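Rechercher sur ce blog
OK

Publié en août par l'atelier du fond – 23 h 40

La pince, suite (et toujours pas fin)

Je reprends là où je m'étais arrêté, c'est-à-dire au moment où j'annonçais que la pince à main serait finie « dans la semaine ». J'ai relu la phrase ce matin avec une certaine tendresse.

Pour ceux qui prennent le feuilleton en route : je construis dans notre atelier partagé une pince que l'on tient à la main, avec des doigts imprimés et un cube à marqueurs vissé dessus, pour enregistrer des gestes et les faire refaire plus tard par le bras du projet Telter. Le bras, lui, dort dans un carton. Il coûte cher, il pèse lourd et il a déjà fendu un bac de rangement, alors on commence par la pince.

Premier sujet, les doigts. J'en suis à la version 20 du fichier, ce qui donne une idée du nombre de soirées où j'ai expliqué à ma famille que je rentrais tout de suite. Les premières versions étaient trop raides et faisaient rouler les objets au lieu de les tenir. Les suivantes étaient si souples qu'elles se refermaient sur une vis avec la conviction d'une feuille de salade. J'ai fini par élargir le bout en palette et par épaissir la base, là où ça cassait toujours, de préférence quand quelqu'un regardait.

Deuxième sujet, le cube. Sur le papier, rien de plus simple : on colle des motifs noirs et blancs sur les faces, le logiciel les repère et en déduit la position de la pince. Dans l'atelier, j'avais d'abord imprimé les motifs sur du papier brillant. Les tubes du plafond se reflétaient dedans, et la pince se téléportait de vingt centimètres à chaque fois que je passais près du couloir. J'ai tout réimprimé en mat, recollé, puis recommencé parce qu'une face était à l'envers. Je ne dirai pas laquelle des deux personnes présentes l'avait collée. J'étais seul.

Restait le support. Le premier bougeait un peu, juste assez pour ruiner l'étalonnage et trop peu pour que je m'en aperçoive. J'ai passé deux soirées à accuser le logiciel, puis le câble, puis le soleil couchant. C'était une vis. Elle m'attendait sous l'établi, à côté de la rondelle que j'avais déclarée perdue au printemps.
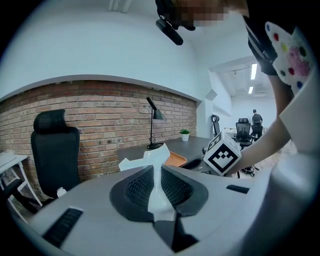 D'après Liesl Aigner, je me donne beaucoup de mal pour un cube : elle a monté le même genre de pince chez elle, avec un seul marqueur à plat, et trouve que le suivi tient très bien tant qu'on ne tourne pas trop le poignet. Elle ajoute que mes 250 enregistrements prévus sont une lubie, et qu'avec la moitié, proprement faits, le bras saura déjà rater tout seul.

Je note, Liesl. Mais moi, le poignet, je le tourne. C'est même à peu près la seule chose que je fais avec naturel devant une caméra.

Sur les enregistrements, par contre, elle n'a pas tort. J'en ai 237 sur le disque. Après tri, il en reste 129 d'utilisables. Les autres se répartissent entre ceux où ma manche passe devant le marqueur, ceux où j'ai oublié de lancer la synchronisation, et une belle série où je prends un gobelet, le repose, le reprends, visiblement plongé dans une réflexion sur ma vie. Le bras n'a pas besoin d'apprendre ça.

Côté logiciel, j'ai abandonné Pladuton pour l'étalonnage. L'outil marche, je crois, mais il exige qu'on lui présente un damier sous des angles que seul un contorsionniste peut tenir en appuyant sur la barre d'espace. Je suis repassé à mon vieux script, celui que j'avais nommé « essai_final_2 » et qui n'est ni un essai ni final. Il affiche trois avertissements au démarrage, que je salue désormais par habitude.

Pour la suite : refaire le ressort de rappel, qui grince comme un portail – le fournisseur, Tastovmont, m'en promet un autre modèle. Passer du frein-filet sur toutes les vis du support. Rouvrir le carton du bras, en déplaçant d'abord les bacs. Et retrouver la clé de 2,5, que j'ai prêtée à quelqu'un du groupe Győri, ou que j'ai rangée, hypothèse moins probable.

Si quelqu'un a une bonne adresse pour du filament souple qui ne boit pas l'humidité de tout le quartier, les commentaires sont ouverts.

Contact | © L'atelier du fond, tous droits réservés | Retour en haut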